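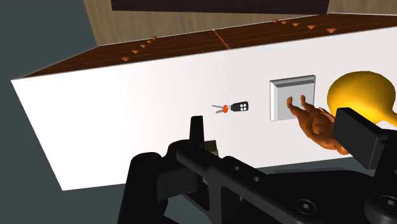
Kornthorpe pier opens to anglers again after winter repairs

If you walked down to the front at Kornthorpe early this month you'll have heard it before you saw it: reels clicking, flasks being unscrewed, and somebody complaining that the tide was wrong. Yes, the pier is open to anglers again! I was there at half past five in the morning with a bucket of lugworm and no breakfast inside me, and I wasn't even close to being first in the queue.

For anyone who missed it, the seaward end has been shut since November, when a run of easterlies shook up the decking and took a good length of handrail with it. The walkers got their half back before Christmas but those of us with rods have had to make do with the beach or the harbour wall at Plonder, where you spend half the session untangling yourself from the mooring ropes. I lost more leads at Plonder this winter than I've lost in the past few years put together. I've stopped adding up what they cost me.

The work was done by Gellholm, the same firm that did the slipway, and they've replaced 113 deck boards and put in new rail along the north side. The rail is a touch higher than the old one. I'm not tall and I found it a bit awkward for resting a rod on, though a chap further along had brought a tripod and looked very smug about it. The gaps between the boards are narrower too, so you won't lose your swivels down them (I dropped two and got both back, which would have been unheard of last year).

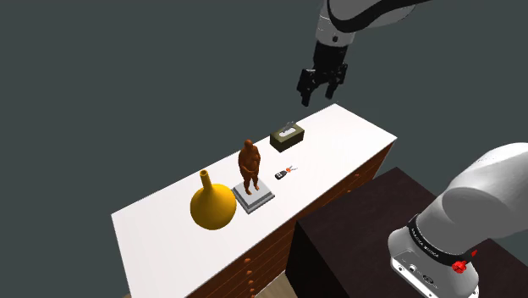
A white-topped cabinet with four items set out on it.

Now, the bit everybody keeps asking me in the tackle shop. Day tickets are £8, and you can still buy one from the hut at the landward end or from the machine next to it, if the machine is in the mood. Season tickets are back as well and 482 of them had gone by the end of the first week, so there's clearly been no shortage of people itching to get out there. Juniors fish free with a paying adult, same as before. Night fishing is on again until the end of September, but you need to be through the gate by ten, and once you leave you're out until morning. Take your sandwiches with you.

There are a couple of changes to the rules. It's two rods each now, where it used to be three, and overhead casting is only allowed from the very end, past the old lamp. Everywhere else you've got to lob it underarm or drop it straight down. There was grumbling about this in the queue, and I did a bit of it myself, but I fished straight down by the third set of legs all morning and did perfectly well out of it. The fish seem to like it in there among the weed and mussels.

What's being caught, then? Mostly whiting when I was there, plenty of them small, and a fair few dabs on the sandy side once the light came up. I had a flounder that gave me a much better scrap than it had any right to. The best fish I saw was a bass taken on ragworm just off the bottom, weighed in the net and put back, and there was a proper little crowd round it by the end. Mackerel are a way off yet. Somebody always says they saw one jump, and somebody did, and I didn't believe him either.

If you're going for the first time, try to get there two hours before high water and stay an hour past it. The south side is kinder in a breeze. Bring a drop net, as it's a long way down to the water and the shared one hasn't been put back on its hook yet. The toilets open at eight, so plan your tea accordingly.

The first match of the year is the Quezada Cup, which moves back to the pier from the beach and has 17 pegs this time, all drawn on the morning. Entry is at the hut and you pay on the day. Whiting won't count unless they're over the size limit, which will knock most of mine out, but I've put my name down anyway. Bait will be on sale from six, lug and rag only, with frozen squid if the freezer's been mended by then.

The café halfway along is still closed. There's a notice in the window saying it'll be open for Easter.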